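Brerninham Residence Hall
Annual Fire and General Safety Inspection: Laundry, Linen and Service Areas
Inspection month: January 2021
Inspector: Verna Pettigrew
Areas covered: Callen Wing, ground floor and basement
Ratings used: Satisfactory / Needs Attention / Unsatisfactory / Not Inspected

Part A. Exits and Passageways

A1. Exit doors open fully from the inside without a key. Satisfactory.
A2. Exit signs lit and visible from the corridor. Needs Attention.
Comment: The sign at the east stair was dim on one side. Replace lamp and retest on battery.
A3. Corridors clear to full width. Needs Attention.
Comment: Two linen carts were parked outside the basement dryer room. Carts are to be returned to the marked bay at the end of each shift. This item was also noted in May.
A4. Stair handrails secure. Satisfactory.

Part B. Fire Protection

B1. Extinguishers mounted, charged and tagged. Satisfactory.
Comment: All 17 units in the wing were checked. Tags are current.
B2. Fire doors close and latch without help. Unsatisfactory.
Comment: The door between the dryer room and the linen store does not latch. A wooden wedge was found on the floor beside it and has been removed. Closer to be adjusted or replaced before the next inspection.
B3. Clear space below sprinkler heads. Satisfactory.
B4. Smoke detectors free of covers and dust. Satisfactory.
Comment: The detector nearest the dryers should be cleaned more often than the present schedule requires.

Part C. Dryers and Washers

C1. Lint screens cleaned after each load. Needs Attention.
Comment: The log sheet was blank for several evening shifts. Supervisors are to initial the sheet daily.
C2. Exhaust ducts connected and free of crushing. Satisfactory.
C3. Area behind machines free of lint. Needs Attention.
Comment: Heavy buildup behind the Gudano dryer on the north wall. Machine to be disconnected and pulled forward for cleaning by the maintenance department.
C4. Emergency shutoff labeled and within reach. Satisfactory.
C5. Water hoses free of bulges and cracks. Satisfactory.

Part D. Work Surfaces and Linen Handling

D1. Tables stable and free of sharp edges. Satisfactory.
D2. Cotton items allowed to cool fully before they are stacked. Not Inspected.
Comment: No dryer load was finished during the visit. Staff described the correct procedure when asked.
D3. Clean and soiled linen kept apart. Satisfactory.

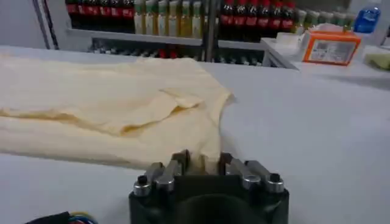 Item D1. Tabletop with cloth item, shelving unit behind.

D4. Shelving anchored to the wall. Needs Attention.
Comment: One anchor is missing in the linen store. Heavier items are to be kept on the lower shelves until the anchor is replaced.

Part E. Electrical and Chemical

E1. Cords and plugs undamaged. Satisfactory.
E2. Electrical panel accessible. Satisfactory.
Comment: Panel directory is handwritten and partly illegible. A typed copy is recommended.
E3. Detergents and bleach in labeled containers. Satisfactory.
E4. Safety data sheets available. Needs Attention.
Comment: The sheet for the Panyasiri stain remover is missing from the binder.
E5. Eyewash station flushed weekly. Satisfactory.

Corrective Action

Item B2 must be corrected first. The remaining items are to be completed within 32 days of receipt of this report. A written reply, listing the date of each repair and the person responsible, should be sent to the Safety Office. Items A3 and C1 will be checked again without notice.

Inspected by: V. Pettigrew
Copy to: Housekeeping, Maintenance, Callen Wing office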